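11/29/20 – tile adhesive pull-off, second batch

Carried on with the Kuster adhesive on dark glazed tile. Substrate as before, cement board primed with Jillia and left overnight. Dollies bonded at the centre of each tile, scored round by hand.

Tile 1: 784 N, failed in the adhesive.
Tile 2: 600 N, failed at the glaze – discard, dolly was not square.
Tiles 3 and 4: 1000 N each, no failure, stopped at the limit of the gauge.
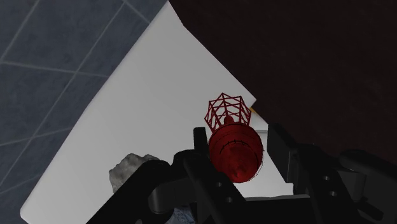
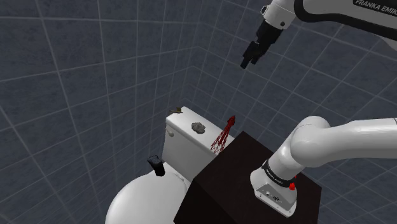

Blue-grey tile, lighter grout lines.

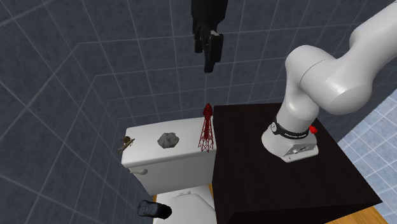
Wall Finishes Section, Ondotby workshop

Georges Hakim thinks the trowel notch matters more than the primer. Possible. Tile 1 was combed with the small notch, the others with the large one. Need to repeat with the notch held constant before saying anything to Pylypenko.

Grout: leave until the adhesive figures are settled. Gauge due for calibration, order more dollies.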